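Home Attendance at Kurnbridge
Sudheer Nambiar and Bhavana Suvarna

3. Results

The club plays in the second division and moved its evening kickoffs forward by an hour in January. We wanted to know whether the earlier start brought more people to the ground. Average attendance before the change was 2,870. After it, the average rose to 3,152.

Part of the increase may come from the league table. Kurnbridge went into January just below the playoff places and climbed into them during the period we studied, and winning teams draw bigger crowds.

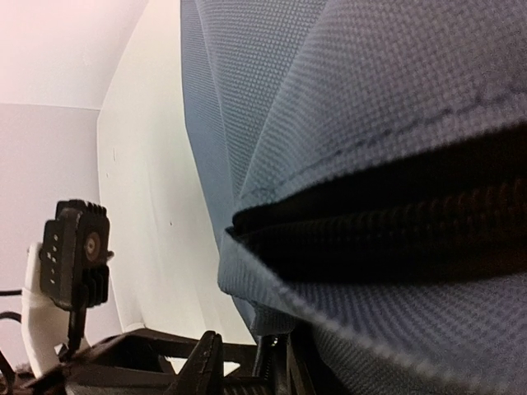
Subbarao Rai thought we were giving the table too much weight. He told us he had stopped going to evening games when his children started school, and that the earlier start was the only reason he came back.

We also handed out a questionnaire at the turnstiles and got 174 back. Families mostly preferred the new time. People who work late did not, and several wrote that they now miss the first half. We did not ask away supporters.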